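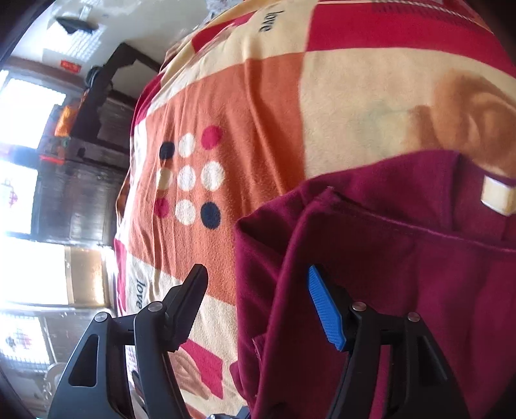 *Maroon fleece on a printed blanket. The small sewn-in label is at the edge of the fabric.*

# Removing Pilling and Lint from Fleece and Knitwear

This guide covers polyester fleece, cotton-blend sweatshirts, and fine to medium wool knits. It does not cover mohair, angora, or brushed alpaca, where the raised surface is part of the finish and a shaver will ruin it.

## Pills and lint

The two are often treated as one problem, but the tools differ.

- **Lint** is foreign fiber lying on the surface. It lifts off with tape or a damp rubber glove.
- **Pills** are balls of the garment's own fiber, anchored by a few strands that are still part of the yarn. They have to be cut. Pulling a pill draws more fiber out of the yarn and starts the next one.

To tell them apart, press a strip of tape on the area and peel it back. Whatever stays on the fabric is a pill.

## What you need

- Battery or mains fabric shaver with an adjustable guard
- Sweater comb, for wool only
- Low-tack tape or a lint roller
- Soft clothes brush
- Flat, firm surface
- Mesh wash bag

The steps below were written with the Nelska shaver, which has a two-position guard. Set any other model to its highest guard position for the first pass. Worn foils snag, so replace the foil once the shaver starts to tug. Sharpening it is not worth the effort.

## Procedure

1. **Read the care label.** Look for the fiber content as well as the wash symbols. Anything over 40 percent acrylic will pill again quickly, and you should plan on repeat treatment.

2. **Wash and dry the garment.** Turn it inside out, put it in the mesh bag, and run a cool, gentle cycle without fabric softener. Dry it completely. Damp fiber lies flat and passes under the foil uncut.

3. **Remove the lint.** Work in one direction with the tape, then brush. Loose hair wraps around the shaver blade and stalls it.

4. **Check the edges.** Hems, cuffs, and pocket seams hold lint in the fold. Pinch the edge, lift it clear of the garment, and tape both faces.

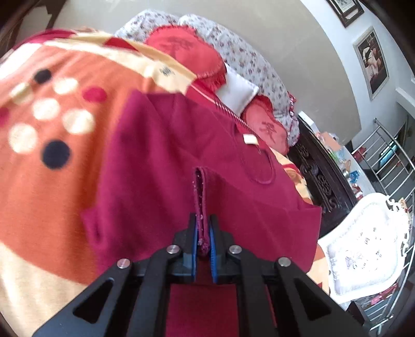 5. **Lay the garment flat.** Smooth out every fold in the area you are working on. A crease pushed up through the guard will be cut, and a hole in knit fabric runs. A table is better than a mattress. If you have to use a bed, slide a large hardcover book inside the garment as a backing.

6. **Shave in small circles.** Rest the shaver on the fabric under its own weight. Keep it moving, and stay on one patch for no more than 10 seconds before you stop and look. Most damage comes from pressing down.

7. **Lower the guard if needed.** Make a second pass only where pills remain. Two passes are the limit for any one session.

8. **Work around seams and labels.** Stop short of stitching on all sides. Trim pills next to a seam with small curved scissors, cutting parallel to the fabric.

9. **Brush and empty.** Brush the surface in the direction of the nap. Empty the lint chamber before it is half full.

## Using a comb on wool

Hold the fabric taut with one hand just above the working area. Draw the comb downward in short strokes, lifting it at the end of each one. Do not use a comb on fleece. The teeth catch the looped backing and thin it.

## Reducing pilling

Pilling starts with abrasion, so the worst areas are the underarms, the sides of the body, and wherever a bag strap sits. Wash fleece separately from denim, towels, and anything with a zipper. Keep the spin speed low.

Fabric makers grade pilling resistance by rubbing a sample for a set number of cycles and comparing it to reference photographs. The Enow fleece we tested is rated at 3,000 rubs, which in our use meant visible pills under the arms by the end of its first season.

## Troubleshooting

| Symptom | Likely cause | Fix |
|---|---|---|
| Shaver skips over pills | Guard too high, or fabric damp | Lower guard one step, or dry fully |
| Shaver pulls the fabric | Dull foil or wrapped hair | Clean the blade, replace the foil |
| Bald patch on fleece | Too much pressure | Brush surrounding nap over it; do not shave again |
| Lint returns after washing | Clogged washer filter | Clean the filter, run an empty rinse |

*Last revised 7th January. The table was extended to cover washer filters.*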